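Sekitz Shared Workshop, Pokbridge
Household and Workshop Tips: Building and Using a Pair of Hand-Held Grippers

These notes are intended for members who are assembling a pair of two-finger grippers at the workshop or at home. They supplement the printed build sheet and assume that the parts have already been cut or printed. Members who have not yet completed the bench induction should do so before using the drill press or the soldering station.

Before assembly

Lay out the parts for one gripper at a time. The left and right linkage arms look alike on the bench and are easily exchanged, and the mistake does not become apparent until the fingers refuse to close evenly. A strip of masking tape on each arm, marked L or R, is sufficient. Remove the tape before the final tightening.

Clean every slot in the linkage arms with a flat needle file. Stroke in one direction only and wipe away the dust with a dry cloth. A slot that feels smooth to the fingertip may still catch a bolt, so slide the bolt along its full length by hand before proceeding.

Weigh the finished set of parts. A gripper built according to the workshop sheet should come to 263 grams without its cable. A noticeably heavier result usually means that the grip has been printed solid, and the user will feel the difference in the wrist after one afternoon.

Pivot bolts

Pivot bolts should be tightened until the arm no longer rocks from side to side, and then backed off by a quarter turn. Members are asked not to use permanent thread-locking compound. The medium grade kept in the drawer marked Bimero holds well and can be released with an ordinary key.

Place a washer on each side of every moving arm. Where the supply of thin washers in the workshop has run out, the Đặng hardware counter on the lower street stocks the same size and will sell them singly.

Check the bolts again after the first hour of use. Plastic settles under load, and a joint that was correct at the bench will often have loosened. After that, a check at the start of each session is enough.

Fingers and tips

The two fingers must meet along their whole inner face. Hold the closed gripper up to a window and look for light between the tips. A gap at the top with contact at the base indicates that the arms are of unequal length or that one bolt is seated too deeply.

A thin soft covering on the inner face improves the hold on small items. Bicycle inner tube, cut with sharp scissors and fixed with contact adhesive, is satisfactory and costs very little. Allow the adhesive to cure overnight under light pressure. Do not wrap the tips in household tape, which creeps and leaves a residue on fabrics.

Edges that will come near bedding, clothing or upholstery must be rounded with fine abrasive paper. Draw an old nylon stocking across the fingers when finished. Any thread that catches shows where more work is needed.

Cables and fasteners

Leave a small loop of slack where the cable leaves the grip. A cable pulled tight across the joint will fail there first. Secure it with a reusable hook-and-loop tie, and keep the free end pointed away from the fingers.

Bench trials

Begin with one gripper and a single object on a firm surface. A cork, a clothespin and a folded washcloth make a useful first series. The second gripper should be introduced only when the first can be opened and closed without watching the hand that holds it.

Members who keep a log of closing force should record the reading on the bench scale under the same conditions each time. The two grippers of the workshop's own October pair read 699 grams and 728 grams when fully closed. A difference of that size between left and right is acceptable. Where the gap is wider, compare the return springs before changing anything else.

Trials at home

A bed is a convenient place to practice. It stands at a comfortable height for many people, and dropped items do not roll far. The following arrangements are recommended.

Use a shallow tray with low walls. Deep boxes force the user to tilt the wrist, and the linkage arms then strike the rim. The lid of a shirt box or a shallow cardboard tray is suitable.

Mark positions on the bedspread with small pieces of low-tack paper tape. Test the tape on a hidden corner first and remove it on the same day, particularly from quilted or textured covers.

Choose objects that behave differently from one another. Hair accessories are well suited to this purpose and are found in most homes. A claw clip is rigid and can be taken from either side. A scrunchie gives way under the tips and must be pinched rather deeply. Coil hair ties tend to spring back, and beaded bracelets slide and change shape as soon as they are touched.

With beads, approach slowly and close the fingers across the strand at one point. Lift by a small amount and wait for the rest of the loop to hang before moving sideways. If two items are tangled, hold one with the left gripper and draw the other clear with the right. Pulling both at once may break the elastic.

Inspect each bracelet for protruding wire before use. Exposed wire can score the soft covering on the fingers, and it can also snag a bedspread. Trim it or set the piece aside.

Limit each session to 4 rounds of the full tray, with a rest between them. Fatigue in the thumb leads to a crushing grip, and the results of later rounds will say little about the build.

Care and storage

Wipe the fingers with a damp cloth after contact with textiles and remove lint from the slots with a dry paintbrush. Oil should not be applied to printed parts. A little dry graphite on the bolts is permitted, although it will mark pale fabric and must be wiped off thoroughly before the grippers are used on a bed.

Store the pair with the fingers slightly open so that the springs are not held under tension.

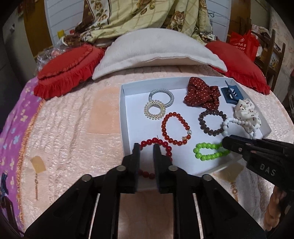

Spare washers, springs and soft coverings are kept in the second cabinet at Sekitz. Members who take the last item from a drawer are asked to enter it on the reorder sheet beside the door.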